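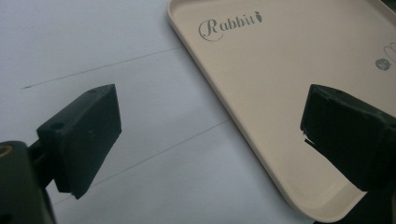 About Brivitz

Brivitz is a contract calibration and repair shop for bench scales, balances and test weights. The company was formed from the service department of Van den Broek, a scale dealer, and took over its customer records and weight sets at that time. Sales of new equipment stayed with the dealer. We do not sell scales.

What we do

Calibration of electronic and mechanical balances, at our shop or on site. Repair of load cells, displays, pans and leveling feet. Adjustment and cleaning of test weights. Short-term loan of a replacement balance while a unit is in for service, subject to stock.

We currently hold service agreements covering 1,935 instruments at 143 customer sites. Most are pharmacies, feed mills, school laboratories and small food producers. Truck scales and rail scales are outside our scope, and requests for these are passed on to Fliltlow.

How work is carried out

Each instrument is logged on arrival and left in the weighing room overnight before any reading is taken. Readings are recorded as found, before cleaning or adjustment, and again as left. Both sets appear on the certificate. If no adjustment was needed, the certificate says so and gives one set only.

Corner load is tested on all platforms with four support points. Repeatability is tested with ten placements of the same weight near full capacity. Customers who need a different procedure should send it with the purchase order.

Records

Certificates are issued as PDF files. Paper copies are available on request. Service history is kept in Ivness, our in-house job database, and can be searched by serial number or asset tag. Records from before the changeover were scanned and added in October; 44 of them lack a legible serial number and are filed by customer name.

Location and deliveries

The weighing room and repair benches are in Unit 101. Deliveries go to the side entrance. Remove loose pans and draft shields and wrap them separately before shipping.

Page last revised 05/04/2021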